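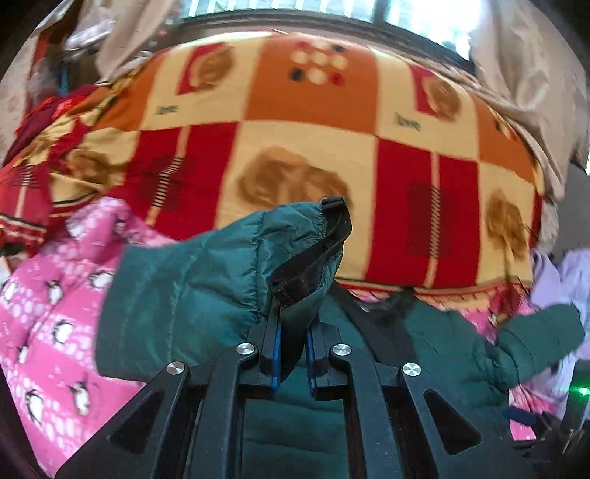 The Sleeve Problem

Opinion, by Pei-shan Tu

I spent a good part of Sunday reading claims about how soon a machine will put away my winter clothes. The people making these claims have mostly settled on the same recipe. You give a person a gripper to hold, they do the chore with it instead of with their fingers, the camera on the gripper takes it all in, and a computer learns from the pile of recordings. Do that enough times in enough homes and the robot picks it up. Nobody has to program anything, which is the part that investors like.

I used to fit and repair commercial laundry equipment, so I'm not against machines that handle cloth. I've made a living off them. But I've now had the gripper in my own hand for two afternoons, thanks to Taha Ghoneim at Traststead, a small outfit that collects this sort of recording, and I came away with more doubts than I went in with.

Start with the tool. It has two fingers and they do one thing, open and close. When I fold a jacket with my hands I'm using ten fingers, both palms, a forearm to flatten the sleeves and sometimes my chin. I feel the cuff slide before I see it slide. With the gripper you feel a bit of push back through the handle and that's all. You stop folding like a person and start folding like somebody wearing oven mitts. By the end of the first hour I had a whole new set of habits, and every one of them was a way of getting around the tool.

Ghoneim says this is exactly what they want. The robot will have the same two fingers, so the habits I learn are the habits it needs. It's a fair answer and I can't knock it down. It does leave the sales talk looking a little thin, though. We're told these systems learn from human skill. What they get is a human being doing something badly, then slightly less badly, under the limits of a clamp.

What counts as a good one

Benkirane, the company paying for the recordings I helped with, wanted 500 of them for jackets. Traststead had turned in 812, and was told a good many didn't count. I asked what was wrong with the rejects and got a list. The person paused too long. The person let go and grabbed again. The person changed their mind about which sleeve to do first.

I'd have kept every one of those. A puffer jacket is a miserable thing to fold. It's slick, it's full of air, and it springs back the second you let it go. The moment when the sleeve pops open again and you have to decide whether to press it down or start over is where the skill is. Throw that out and you have a library of jackets that behaved themselves.

There are two sides to this, I know. If you show a learner nothing but fumbling, it learns to fumble. Ghoneim told me that early on they kept everything, and the robot trained on it would hover over the cloth for ages, copying people who were thinking. I believe him. But there's a long way between hovering and never having seen a mistake, and I didn't get the sense that anyone had worked out where to stop. They had a deadline and a head count of clips.

The other camp

The rival approach is remote control. Doltex does it this way, with an operator in a chair moving a real arm in another room. The argument in its favor is that nothing gets lost in between: whatever the operator makes the arm do, the arm can do, since it just did it. The argument against is that it's slow and costly, and you end up with beautiful recordings of a single table in a single room.

I tried that as well, for three hours, and it was worse on the nerves than the hand-held tool. There's a delay. You learn to move, wait and look, and then move again, and I suppose the robot learns to wait and look too, without having anything to wait for.

If I had to pick, I'd pick the hand-held gripper, mainly for the reason that it can go where the laundry is. A bed with a printed sheet, a busy blanket pushed up toward the far end and other clothes bunched along the side is a much more honest test than a gray table with a shirt centered on it. I'll give the hand-held people full marks for that.
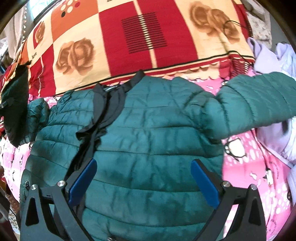 Who is the teacher here?

My real complaint is with the word "teaching." When I trained new hires at the plant I watched their faces. If someone kept grabbing a sheet by the hem when it should have been the corner, I stopped them and asked what they thought would happen next. Half the time they had a reason, and now and then it was a better reason than mine.

None of that goes on with a gripper. I do the sleeve. I do the sleeve again. Some weeks later a computer in another city goes through it, along with a great heap of other sleeves, and I never hear which of mine were any use. If I had a bad habit on the first afternoon, it's in there now, repeated with confidence. I asked whether I could see how the robot did with jackets and was told that was a matter for Benkirane. Benkirane didn't write back.

Compare Grurnevis, which makes the folding line at my old plant. It's dumb as a post. It does flat sheets, and it jams on anything with elastic in it. But when it jams I know why, and I can open the side panel and fix it with a wrench. When the new kind of robot gets a cuff wrong, what do I open? The answer I got was "more data," meaning another person on another afternoon with a jacket.

Maybe that really is the answer. People I respect think so, and they've been right before about things I laughed at. I'd like to see it on something with a drawstring before I hand over any money. I'd also like the recordings to come with a note from whoever made them, saying what was hard and what they'd do differently, even if no computer ever reads it. The engineers could.

Ghoneim has asked me back to do fitted sheets. I said yes, mostly out of spite toward fitted sheets.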